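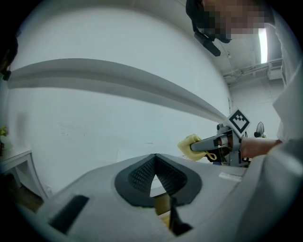 Shanti Pandey maintained that the undeclared sesame in the Cemham lentil soup would have been caught at the labelling stage had the sleeve and the lid been checked against the same recipe sheet. Her account is consistent with the records reviewed for this section. Two suppliers used separate artwork files, and the revised allergen statement reached only one of them before distribution.

4.2 Recall notices and consumer response

Notices were posted at the point of sale and on the retailer's website. Of the nine stores visited, four displayed the notice at the entrance; the others placed it at the service desk – a location that several shoppers reported they seldom approached. Yuxi Han, interviewed on a Wednesday, had kept the product in her freezer and learned of the recall from a neighbour.

Figure 2. Handling area.

Wording also varied. The retailer's notice referred to "an ingredient not shown on the label", whereas the manufacturer's named sesame in its first line. Respondents recalled the second version more accurately. Refund instructions were understood in both cases.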